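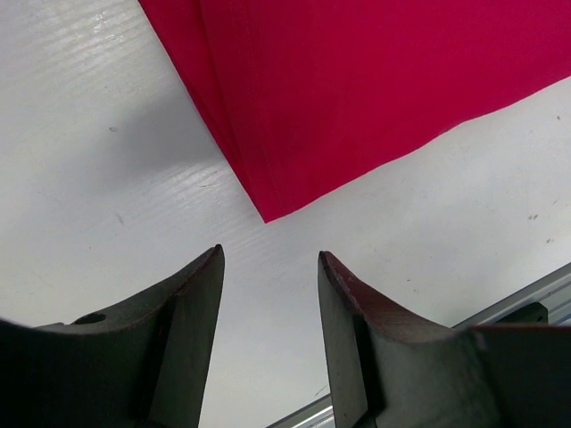

clelo_mom, Moderator, Linens & Laundry
February 2018
36 replies · 7 shares

I finally sat down to write the folding post I promised back in September, so get yourselves a cup of something. Red cloth on the white table, folded up into layers, and I want to talk about the edges. If you look along the left side you'll see the layers don't quite line up. They step a little. I used to refold over that kind of thing until I was cross with everybody in the house, and these days I leave it alone and go on to the next one.

My way with a big cloth is to fold in half the long way, then in half again, then bring the short ends together until it's the width of the shelf. Smooth with the flat of your hand from the middle outward after every fold, not only at the end. All the air and the little ripples get trapped inside otherwise and the finished stack looks puffy. I have 11 tablecloths in the hall closet (don't judge, four came from my aunt) and they all go in with the fold facing out.

So how does everyone else do theirs? And do you fold or roll?

rolland_porch
Member

Roll! I'll say it every time this comes up. I kept mine folded for years and every holiday I was out there with the iron working on the same crease down the middle, and I can see a faint one on yours too, running right down the cloth. I went to the fabric store and asked for the empty cardboard tubes and they gave me a whole armload. Wrap the tube in tissue first so the cardboard isn't touching the cloth. They stand up in the corner of the closet and come out nearly ready for the table.

clelo_mom
Moderator, Linens & Laundry

Oh, I knew you'd be first in! I do see the crease and it doesn't bother me, it'll be under a platter. But I don't have a corner to stand tubes in. My closet is all shelves, top to bottom, and the vacuum has the floor.

aketti_lane
Member

I'm going to disagree with both of you a little, I hope that's all right. For plain everyday cloths I fold in thirds instead of halves. Halves put a crease dead center and that's the one your eye goes to when the table is set. With thirds you get two softer lines off to the sides and once the plates are down they more or less disappear. It takes some practice to get the thirds even. I lay a yardstick on the table the first time with any new cloth and after that my hands seem to remember.

Also, may I ask about the color? I love a strong red like that but I'm always nervous about washing it. I had one turn an entire load of dish towels pink, and I still have those dish towels.

clelo_mom
Moderator, Linens & Laundry

Thirds, hm. I tried that on the long one and ended up with a tail sticking out, but I didn't use a yardstick, so maybe I'll give it another go this weekend.

On the red — wash it by itself, cold, the first few times, and put an old white washcloth in with it. When the washcloth comes out white you can stop worrying. I dry reds on the line in the shade too, they do fade in full sun.

vurkeo77
New Member

Hello all, long time reader. I do linens for our church suppers and we have 36 cloths, all the same size, so I feel I've earned an opinion! I can't agree on rolling when you have that many. We fold in halves, same as the first post, and then every time they come back from the wash we fold them the opposite way from last time, right side in and then right side out. That way the creases don't settle into the same place and wear the threads. My mother had a good one split straight along the fold line after years in the same drawer.

The other thing I'd add is to wipe the table before you start. A white top is good for that as every little speck shows up on it, and it's easy to pick up crumbs on the underside of a cloth without knowing.

rolland_porch
Member

I'll give you the 36, that would be a forest of tubes. For a normal household I'm still saying roll. And I'd never heard of switching the fold direction, I like that a lot. I may try it on my napkins.

aketti_lane
Member

Switching sides is a good one. I'm writing it on a card and taping it inside the closet door, next to the one that says which sheets are queen and which are full — I still get those wrong.

clelo_mom
Moderator, Linens & Laundry

Welcome, vurkeo77, so glad you finally posted! I'm going to pull everything out and turn them all the other way tonight. If anyone has a good answer for round tablecloths, please start a new thread and I'll pin it. Mine is in a pillowcase at the moment and I'd rather not discuss what shape it's in.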